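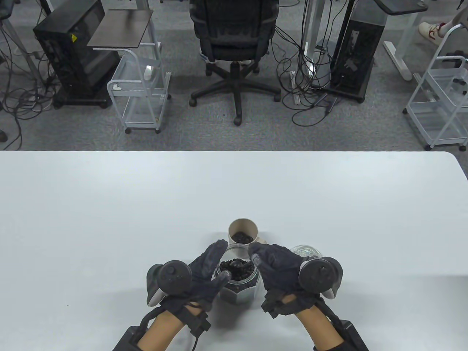 Oren Tazi

Notes from our open day trip to Kemville, Intro to Automation, unit 2

Okay, so for those of you who missed the bus (it left at 7:30, I did say!), these notes cover the hand demonstration at the Pornia lab. Everybody else, please read them anyway before you start the write-up.

The station I liked best was the coffee bean one. You wear black gloves with a tracking controller strapped to the back of each hand, and you work at a big white table with a glass jar of beans, a small scoop and a cream-colored cup. The job is to get beans from the jar into the cup. Sounds like nothing, right? Try writing down every single thing your fingers do while you do it, and you'll fill a page before the scoop is out of the jar.

Look at how the fingertips of both gloves come together right at the scoop. I'd like you to think about that grip when you answer question 2. Where would you put the fingers on a two-finger gripper? What changes when the scoop is heaped, the way it is there, and what changes if it's empty?

A few words for your glossary: tracking (knowing where the hand is and which way it's turned), grasp, pour, and demonstration, meaning one complete run of the task from start to finish.

For the write-up, pick a kitchen job you can do at home and break it into steps. I don't mind sketches, and I don't mind messy ones (mine are awful). It's worth 50 points, two pages at most, and you can work with a partner if you both put your names on it. Bring it to lab and we'll try out your steps with a real jar. I'll supply the beans.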